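## 4. Recharge reminders and lapse in regional prepaid accounts 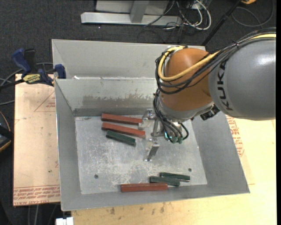
**Figure 4.** KUKA arm with its gripper lowered into a gray metal bin.

Does the timing of a recharge reminder change whether a prepaid customer lets the service lapse?

Timing had a clear effect in the Granisis accounts, and a larger one than the wording of the message. Customers who were reminded 48 hours before expiry lapsed less often than those reminded on the day of expiry, whichever version of the text they received.

### 4.1 Sample

The sample was drawn from the customer base of Hidus, a reseller of prepaid mobile service with most of its accounts in regional centres. Hidus sells under two labels. Granisis is the monthly label and Skusance is a long-expiry label aimed at people who keep a second handset or a phone for emergencies. Only Granisis accounts were used for the main comparison. Skusance customers recharge so seldom that a single missed reminder tells us very little, and they are treated separately in 4.4.

We took 200 accounts that had been active for at least 12 months, had recharged by card or voucher in the preceding cycle, and had not been enrolled in automatic recharge. Accounts registered to a business were removed before the draw. So were accounts with an open billing dispute, as the call centre contacts those customers on its own schedule and we had no means of separating its calls from our messages.

A lapse was recorded when an account stayed without credit through the whole of the grace period. This is narrower than the definition used in the reseller's own reporting, which counts any gap between expiry and the next recharge. Short gaps are common among prepaid customers who wait for payday, and we did not want to treat them as departures.

### 4.2 Procedure

Accounts were assigned at random to an early or a late reminder. The early reminder went out 48 hours before expiry and the late reminder on the morning of the expiry date. Within each group, half received a plain notice giving the expiry date and the recharge number, and half received the same notice with a line offering bonus data. Messages were sent in April through the reseller's usual gateway. No other promotion was running on the Granisis label during that cycle.

Delivery receipts were kept. Where a receipt showed that a message had failed, the account stayed in its assigned group. Leaving these accounts in probably understates the effect of the early reminder, as a phone that is switched off for several days is also less likely to be recharged.

### 4.3 Results

The early group lapsed less often than the late group under both wordings. The bonus offer made some difference in the late group and almost none in the early group. Most early-group customers who recharged did so on the same day the message arrived, and few of them chose a larger plan than the one they already had.

Voucher customers accounted for most of the gap between the groups. This fits with what is known of how vouchers are bought. A customer who has to go to a servo or supermarket needs some notice, and a message on the morning of expiry may arrive after the week's shopping is done. Card customers can recharge from the handset in a few minutes, and the two reminder times produced similar behaviour among them.

### 4.4 Long-expiry accounts

For Skusance we looked only at whether the customer recharged before the number was released. The pattern ran in the same direction, but the groups were small and we do not report a test. Several of these customers rang the call centre after the reminder to ask whether they still had an active service. That suggests the message reached people who had forgotten about the account, and some of them then asked to close it.

### 4.5 Limits of the comparison

The comparison covers one cycle and one reseller. A customer reminded early in April may simply come to expect the message and put off recharging in later cycles. The earlier work at Abdelaziz, a town with a single voucher outlet, followed accounts for longer but had no late group, so it cannot settle the question. Coverage complaints were also not controlled for. Customers in fringe areas leave for reasons that no reminder will address, and their favourite alternative is usually whichever network has the nearest tower.

The account extract used in this section was closed on 21 October 2021. Recharges entered after that date are not included in the lapse figures.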